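Who Looks After the Footpath?

Every council I have lived under has had a roads budget that people argue about, and a footpath budget that hardly gets a mention. In Astton, where I have rented and then owned for 14 years, the footpath money sits inside a line called "minor civil works", along with drain grates and replacement bollards. You have to ask for the breakdown. I asked in January and got it in March.

My view is that footpaths should be paid for and planned as transport, with their own line, their own inspection schedule and someone whose job it is to answer the phone about them. At present they are treated as the bit left over once the kerb has gone in.

I came to this the usual way. My mother moved in with us and started using a walker. Before that I would have told you our street was flat. A walker will find every lip and every sunken pit lid between your gate and the chemist, and after a few weeks you know them as well as you know your own stairs. She now goes the long way, down Espinoza Street, where the slabs were relaid and the joints are even.

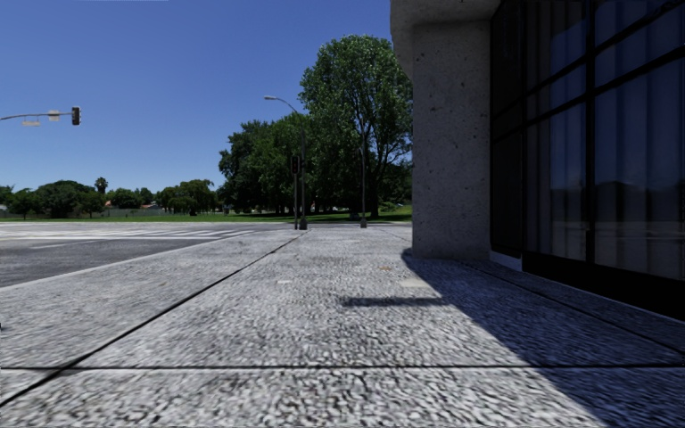 Who is responsible for the footpath outside a private house?

The council is, in most of the places I have lived. The owner usually has to keep hedges and bins clear of it, and mow the nature strip, but the paving itself belongs to the public and so does the repair bill. It pays to check your own council's rules, as driveway crossovers are often treated differently and the cost of those can land on you.

That split sounds clear enough. In practice plenty of people don't know it, and they assume a cracked slab is either their own problem or no one's. My neighbour spent a weekend grinding down a raised edge with a hired machine. He did a tidy job. He should never have had to do it, and if someone had tripped on his work I don't know where he would have stood.

The way councils find out about faults is part of the trouble. Ours inspects the main shopping streets twice a year and everything else "on request". A request system rewards whoever complains most. The streets near the river, where people have time and know how to write a letter, get fixed. The streets behind the old Grekora works, where a lot of people are on shift and a fair number don't have much English, get a splash of bitumen when they get anything. I have walked both and the difference is plain.

The answer I hear most often is that there isn't enough money. I accept that there is never enough money. But the breakdown I was sent showed 557 open footpath requests, and the same document showed the council resurfacing a car park that was in fair condition. That was a choice. A council that can rank its roads by condition can rank its paths by condition as well, and can tell the public which ones it has decided to leave alone.

It also tends to be forgotten that repairs to a footpath are cheap beside repairs to a road. Nothing heavy drives on it, apart from the odd delivery van that shouldn't be there. A slab laid on a decent base with proper joints will sit quietly for decades. The damage comes from tree roots, from trenches dug by utilities and filled badly, and from water getting under the edge. Two of those three could be dealt with by making people do the job properly the first time.

The trenches annoy me most. A contractor cuts a neat line across good concrete, lays a cable, fills the trench with cold mix and drives off. The reinstatement is supposed to match the original surface. On my street the cold mix has been there for three winters and has sunk enough to hold a puddle. I would like the permit fee to include a bond, returned once someone from the council has been out to look at the finished surface.

I do not think every path has to be wide, or handsome. Aoife Mac Mathúna, who worked in civil maintenance before she retired and has put up with a lot of my questions, told me the best path is the one you never look down at. She would take a narrow path in good order over a wide one full of patches. I mostly agree, although anyone who has pushed a double pram past a row of wheelie bins will want the extra width.
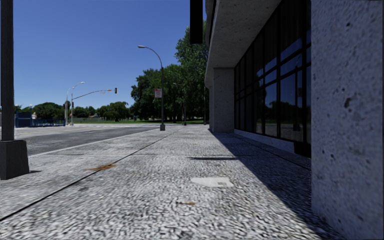
What other towns do

Ullholm is a smaller place than ours, with a smaller rate base. It put footpaths into its transport plan and gave them a separate line. Inspectors there walk the lot on a rolling cycle, and the list of works goes up on the noticeboard outside the library, in order, with the reason for each place in the queue. People still grumble. But they grumble about the order, and that is an argument a town can have in the open.

The other thing Ullholm did was to set aside $1000 for each street that had no kerb ramp at one end, enough to start the design work at least. A good path that stops at a full-height kerb is no use to my mother. She has to turn around, or go out through someone's driveway and along the gutter until she finds a place to get back up. Drivers don't expect her there, and why would they?

Crossings need to be counted as part of the same job. In Astton the paint is done by the roads crew and the ramps by minor civil works, and the two run on separate calendars.

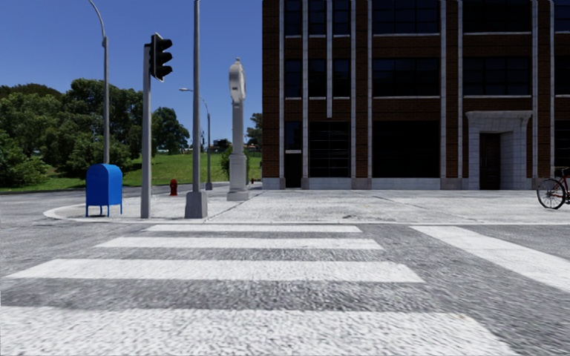 I have asked for both crews to be given the same map, which would cost very little. The reply said the matter had been "noted for consideration in the next asset management cycle". The next cycle starts in 2 years.

In the meantime I will keep sending in requests, though I have said the request system is unfair, and I'll send them for the streets behind the works as well as for my own. If you live in Astton and have a bad stretch outside your place, write down the nearest house number and the depth of the lip, and send it in. Ask for a reference number. Then ask your councillor which budget line it will be paid from, and see how long it takes to get an answer.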